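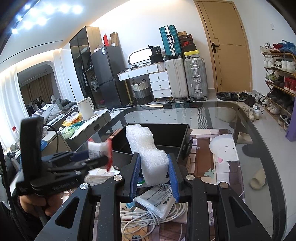 Filed under: Talks & Handouts / Home and Storage

Keeping the Box: notes for the Drirkstead library talk
Karla Carrillo, May 17, 2024

Hello everyone, and thank you for coming out, and thank you to whoever put the chairs in a half circle, because I do like to see faces when I talk about cardboard. (Wait for people to settle. The back door sticks, so there will be a few more coming in.)

I'm going to start with a question and I want real hands in the air. Who has a box at home, right now, for something you bought more than a year ago? Keep them up if the box is on top of the refrigerator. Mine went up there when we moved to Storow, "just for the weekend," and it stayed through two birthdays and a new refrigerator. We took it down, slid the new one in, and put the box right back up!

So this is a talk about what comes in the box and what to do with it once you've had it all out on the table. I mean the foam, the little packets, the clear bags, the cable that came in a neat coil and will never be that neat again.

FOAM
Pass the Tiongson desk lamp box around here, with the foam loose in it. Let people try to fit it. Somebody will get it upside down, and that's fine, I've had that lamp for years and I still do it.

The thing to say about foam is that those odd notches are a map. Each cutout was shaped for some corner or plug, and if you keep the foam you can read it later. Before you lift anything out, take a pencil and write TOP on the piece, and maybe an arrow toward the front of the box. Ten seconds of work, and it has saved me an entire evening on the living room floor more than once.

If you're not keeping the box, don't keep the foam. I had a bag of foam in the hall closet that I couldn't have matched to anything in the house.

SMALL PACKETS
Those little drying packets. People ask me about these more than anything else. If it says not to eat it, believe it, and keep it away from kids and pets while you're unpacking, which means not leaving it on the table with everything else while you go and answer the phone. I leave them in the box if the box is being stored. If not, they go in the trash.

Clear bags with printing on them: read the printing first. I once threw away a spare set of screws and the instructions together, all in one crinkly handful.

CABLES
(Slow down here, this is where people write things down.)

Don't wind a cable tight around your hand. Lay it in a loose loop, about as wide as a saucer, and fasten it with a strip of something soft. Then label it at the plug end with masking tape. Write what it belongs to in plain words. "White cable" is no help at all, as I can tell you from my own drawer.

WHICH BOXES STAY
My rule at home is that a box stays until the return date has passed, and after that it has to be for something I'd want to move or mail in one piece. Write the return date on the flap. When I cleaned out in September I went through 7 boxes before lunch, and the hardest was a lovely stiff black one that I kept opening and closing because it felt so nice. It holds sewing patterns now.

Mention the Perkilari swap shelf by the front desk, they take clean boxes if they're flattened.

Then questions. If it's quiet, ask about the worst thing anyone has found in a box they'd kept, and tell the one about the sandwich if there's time. Collect the lamp foam before people leave, it went home in someone's tote bag last time.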